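3.2 Attachment and retention of depth tags

Tags were fixed to the base of the first dorsal fin using a single nylon anchor. Each unit logged depth, water temperature and acceleration along three axes. Acceleration was sampled continuously, while depth and temperature were sampled every two seconds. All sharks were approached from behind in calm water, and no animal was tagged if it was already bearing an anchor or showed fresh wounds near the fin.

The first tag was deployed off Skesine Head on August 4, 2018, and the last unit was recovered the following November. Retention was shorter than planned. Several units came away within a day, and in these the nylon anchor showed wear on the side facing the tail. We take this to be the result of side-to-side drag as the animal turns. Later units were fitted with a shorter tether, and the float was trimmed so that it lay closer to the body.

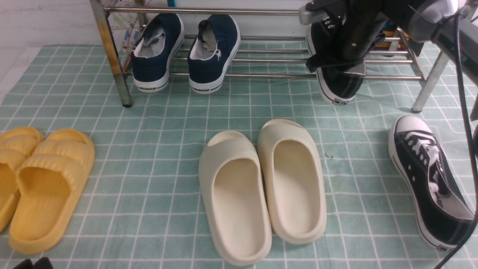
Ánh Ung objected at the review stage that a shorter tether may dampen the acceleration signal, so that early and late records should not be pooled. We accept the point in part. Tail-beat frequency was compared between the two tether lengths during level swimming and did not differ in a consistent way, but peak acceleration was lower in the short-tether group. Peak values are therefore reported separately for each group, and only frequency and depth are pooled in what follows.

3.3 Dive records

A dive was defined as any descent of more than 30 m from the resting depth, where resting depth was the median of the preceding hour. Records were corrected for sensor drift against surface readings. The Flandik sensors drifted more than the Quinlan sensors in cold water, and a linear correction was enough for both. The deepest dive reached 300 m and took place at night over the outer edge of the Fira Bank. Across all animals the pooled record held 2,900 dives once those from the first six hours after tagging had been removed.

Daytime dives were short and steep. The sharks dropped quickly, stayed at depth for a few minutes, and rose at a shallower angle. Night dives were longer and had a flat bottom phase in which tail beats were slow and regular. Bottom phases were deeper on nights with a bright moon, although cloud cover was not recorded at sea and the effect could not be tested further.

Figure 2. Shoe rack on a gridded mat.

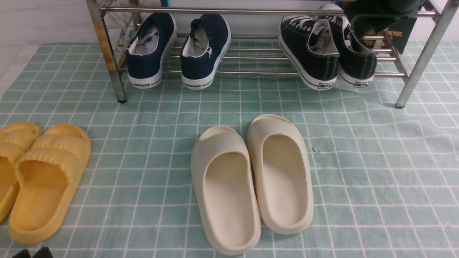

One reader of the draft asked whether the flat bottom phase might simply mean that the animals were following the seabed. On the inner part of the bank this cannot be ruled out, as the charted depth there matches the bottom phase closely. Over the outer edge the water is far deeper than any dive in the record, and the flat phase was still present. We therefore treat the inner and outer dives as separate classes in Section 4, and draw conclusions on feeding depth from the outer class alone. Dives whose position was uncertain were left out of both.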